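Lirnley's lost tea towels to get a box of their own

The kitchen at Lirnley village hall is to have its tea towels and dusters sorted, folded and shut away in lidded boxes, ending a period of eleven winters in which they lived wherever they were last dropped.

The decision follows the November stocktake, which was meant to cover cups and saucers and got badly out of hand. Somebody opened the cupboard beside the boiler. By teatime the count of cloths stood at 641, a figure that includes dishcloths, dusters, glass cloths, one christening shawl (since claimed) and a quantity of souvenir linen from seaside towns that no longer have a railway station. The hall seats ninety.

"We had been buying more every spring," said Kavinda Abeysekara, who took on the kitchen rota last year under the impression that it was mostly a matter of milk. "I found the receipts in with the cloths. They were being used to keep the cloths apart."

The new arrangement is simple enough to fit on a postcard, and has been put on one. Cloths are to be folded into squares and laid flat in clear plastic boxes, so that the contents can be seen without tipping them out on the worktop. Lids go back on. Pink is for glasses and china, blue is for surfaces, and anything grey is to be asked what colour it used to be.

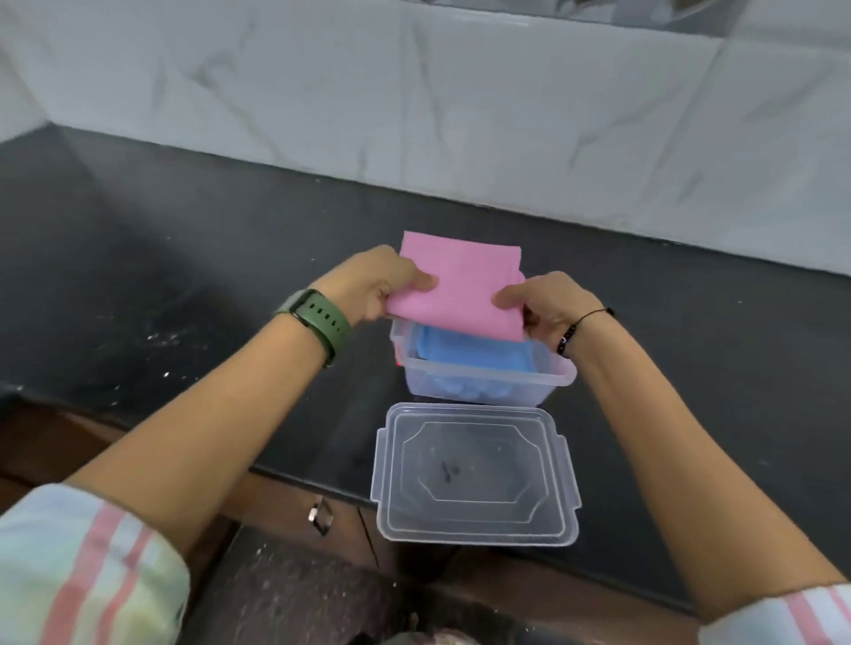

Issue 3, page 5

A pink cloth on its way into the box to join a blue one, which strict readers of the postcard will recognise as an offence. Mr Abeysekara takes a relaxed view. The colours will have separate boxes when there are enough boxes, he says, and until then he would sooner see a cloth folded in the wrong company than rolled up behind the urn.

Folding has turned out to be the contentious part. The Friday lunch club folds in thirds and has done so since it was founded. The badminton section does not fold. A short demonstration was held before the last coffee morning, with biscuits, and drew a larger crowd than the talk on hedges, though several of those present later admitted they had come for the talk on hedges and got the wrong room.

The square won in the end on grounds of space. A thirds fold is handsome on a rail but sits badly in a box, and the top one always springs up and catches in the lid. The lunch club has accepted this and asked for its reservations to be recorded in the minutes, where they run to a page and a half.

Boxes are being supplied by Heinonen, the hardware shop on Rondow Lane, which has agreed to keep the same size in stock until the cupboard is full. Anyone who has ever tried to match a lid to a box bought two years earlier will see the value of that. The shop has also offered labels. These were declined after a long discussion about handwriting.

Surplus cloths in decent order will go on a table in the foyer from Friday, free to anyone who wants them. Cluma, the dog groomer's next to the post office, has already spoken for the threadbare ones and has asked that they arrive clean.

Those who have hall cloths at home are invited to return them. There will be no questions, and a tray has been left inside the porch for people who prefer not to be seen. So far it holds two oven gloves, both left-handed, and a cloth belonging to the church.

The count of teaspoons has been put off until the new year.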